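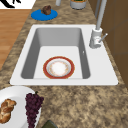

Kitchen Safety Inspection: Shared Premises
Facilities Desk, Horkora House
September
Print this page | E-mail this page
Shares: 92 | Comments: 1

Complete one sheet for each kitchen. Mark every item Pass, Fail or Not Applicable. Return the sheet under reference 3851.

1. Water and drainage
Run both taps before reading the temperature. Check the waste trap for leaks.
Comment: Pass. Trap resealed in the Flarusum wing.

2. Fire blanket and alarm
The blanket must hang within reach of the exit. Test the alarm and enter the result in the log.
Comment: Pass. Log up to date.

3. Cupboards and fixings
Doors must close fully and hinges must be tight. Cleaning products are to be kept apart from food. 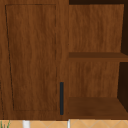
4. Electrical appliances
Look for damaged flexes and missing test labels. Withdraw any faulty item from use at once.
Comment: Fail. Kettle label out of date at Astia Court.

5. High-level storage
Heavy items are not to be kept above shoulder height. Fresh food should be checked at each inspection and spoiled food removed.

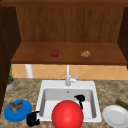
Mockus Lodge asked whether item 5 applies to kitchens with a fixed step, and wished the height limit to be printed on the sheet itself. The limit applies in all kitchens.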